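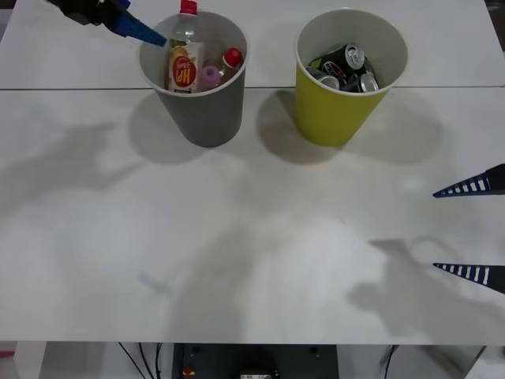

Vorkmont pull-type cup dispenser, wall model, long tube

Tested over one February in the tea room at our Landham office, next to the plumbed-in water cooler. Bought at full price from Clulleneo. The previous unit was a Shakya push-button dispenser, and I compare the two where it helps.

What it is

A vertical plastic tube with a hinged lid, a wall bracket and a rubber retaining ring at the bottom. Cups go in rim up from the top and are pulled out one at a time from below. There is no spring and no button. The only part that does any work is the ring, a collar with flexible fingers that hold the rim of the lowest cup until it is pulled.

Stated capacity is 40 cups. That figure holds for thin single-wall cups. Cups with a heavy rolled rim stack further apart and the lid will not close on a full sleeve, so expect to leave a few in the packet.

Fitting

The bracket takes two screws or two adhesive pads, both supplied. I used the screws. The wall plugs in the bag are soft and one turned in the hole, so I replaced both with better ones from the toolbox. Use the screws on painted plaster. Pulling a cup puts a downward jerk on the bracket many times a day and adhesive pads are poor at that kind of load.

Mount it higher than you think. The tube slides up out of the bracket for cleaning and needs clear space above it equal to a third of its length. The instruction sheet mentions this on the back, after the drilling step. The old Shakya holes did not line up and had to be filled.

Adjustment

The ring is set by four tabs that move in and out on a toothed track. The narrowest setting gripped a cup with a base diameter of 61 mm, although what matters is the rim, and the sheet gives no rim sizes at all, only cup volumes. Cup volume tells you very little. Two makes of the same nominal volume needed settings three teeth apart.

The method that worked:

Set all tabs fully out.
Load ten cups.
Move the tabs in one tooth at a time, in opposite pairs, until the stack stays up by itself.
Move in one more tooth.
Pull five cups and check that each comes away singly.

If you get doubles, go in another tooth. If the rim tears or the cup distorts, go back one. Do not leave the tabs at unequal settings. The stack leans, and the cup comes out at an angle with the next one stuck inside it.

Performance

I kept a tally sheet on the side of the cooler. In the month 1429 cups were dispensed. Doubles were uncommon once the ring was set and mostly came in the first few pulls after a refill, before the stack had settled. Tapping the tube after loading cured most of this. Crushed cups were rare and all came from one sleeve which had been squashed in the cupboard.

The Shakya jammed far more often, usually when somebody pressed the button twice. On the other hand it kept fingers off the cups. With the Vorkmont you hold the cup by the lower body to pull it, which is fine, but a tight setting makes people grip near the rim. If hygiene is your main concern, a button type is still the better choice.

Mixed cups are a weak point. Clulleneo changed the colour of our cups part way through the month and the new ones had a marginally wider rim. With both types in the tube the setting suited neither. Run one lot out before loading the next.

Cleaning

The tube is a plain cylinder and washes well in warm soapy water. The ring comes off with a quarter turn. Paper dust gathers behind the tabs and needs a small stiff brush. Let everything dry fully before refilling – any damp inside the tube makes the cups stick together. The lid hinge is thin and I would not expect it to survive a dishwasher.

Faults

The smoked plastic is too dark to see the level of the stack from across the room. A clear strip would fix it.
Spare rings are not listed by Clulleneo, and the ring is the part that will wear.
The lid does not latch.

Rating

Four out of five for a single, consistent type of cup. Three if your supplier sends whatever is in stock. I have ordered a second one for the ground floor and will fit that with screws as well.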